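Visit to the Jellwood Paper Mill
May 26, 2025

Our group of 19 went out to the Jellwood mill in Udus, which opens its doors to visitors twice a year. The next open day is in November. We met at the gatehouse, signed in, and were given earplugs and visitor badges.

Kusum Bhatt, the shift manager, led the tour. She started in the pulp room, where bales of used office paper are broken up in water. The mill takes no wood pulp. Most of the bales come from Larkon, a print shop down the road, and the rest from town collections.

The paper machine runs the full length of the main hall. It was installed 36 years ago and the drying section has been rebuilt once. At the far end the sheet is wound onto rolls, and each roll is cut down for customers. The mill ships 4,000 tons a year, mainly wrapping paper and card.

Lunch was in the canteen on Pandey Street. Parking there is limited, so it is better to walk over from the mill.
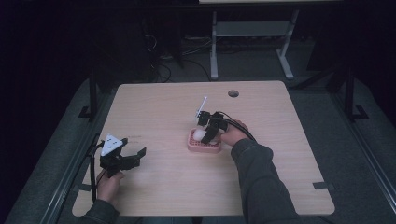 The tour and lunch cost $26 per person, paid at the gatehouse. Closed shoes are required, and the stairs to the upper walkway are steep.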